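Udness – a word list of things people say at work

4 min read

Udness is a data set of 2470 short phrases that office workers say to each other and don't quite mean. "Let's circle back." "No rush on this." "Happy to hop on a call." Each one comes with a plain translation, a mood label and a score for how worried you should be.

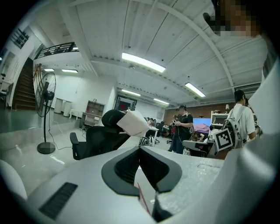
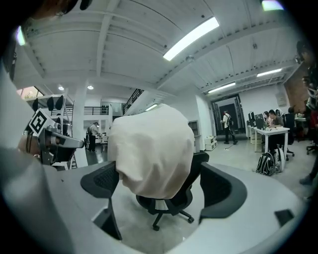

Both taken indoors on the same occasion.

## What's in it

One file, tab-separated, one phrase per line. The columns are:

- `phrase` – what was said, lower case, punctuation left alone
- `meaning` – what the labelers took it to mean
- `mood` – calm, tired, cheerful, cheerful (forced), or legal
- `worry` – a whole number from 0 to 100
- `channel` – email, chat, meeting or hallway

A `worry` of 0 means go to lunch. A `worry` of 100 has been given exactly once, to "do you have a minute, and could you bring your laptop."

The `legal` mood was added late, after we found that "per my last message" fit nowhere else.

## Where it came from

The first 800 phrases were sent in by people in Cedville who answered a notice on the library board. The rest arrived through a web form that stayed open through July, plus a long email from a man in payroll who clearly had been waiting years for somebody to ask.

We kept phrases only. Names, company names and project names were stripped out by hand before labeling. If a phrase made no sense without the name in it, we dropped it, which cost us some beauties.

Each line was labeled by 2 people working apart. When they disagreed by more than twenty points on `worry`, Jinlong Zheng picked a number. His numbers run high. He has worked in four offices and three of them closed.

## Versions

Preda is the full set. Isitz is the small one, cut down for teaching, with the swearing removed and the `legal` rows left out. Use Isitz if you have students. Use Preda if you have coworkers.

The current release is dated December 11, 2023. It fixes the tab problem in the hallway rows, where a stray tab pushed the mood into the worry column and a good deal of software concluded that people were "tired" out of 100.

## Good uses

Language classes have had fun with it, mostly learners who already speak fine English and still can't tell whether "interesting approach" is praise. (It has a `worry` of 71.) It also works for testing a tone checker, or for settling an argument about whether an email was rude.

## Bad uses

Please don't run it over your staff's messages and rank them. Someone asked. The scores reflect the opinions of a small group of people, several of whom were labeling on their lunch break, and they say nothing about what any one speaker meant on any one day.

## Known problems

- "Thanks in advance" appears under three spellings and two moods. We stand by one of them.
- Email is overrepresented. Hallway talk is hard to remember word for word, especially the good parts.
- The phrases are American. "Quite good" will mislead you badly in London.
- Sarcasm is not marked. We tried a sarcasm column and every row came back "yes."

## Corrections

Send the phrase, the line number and what you think it means. No rush on this – `worry` 64.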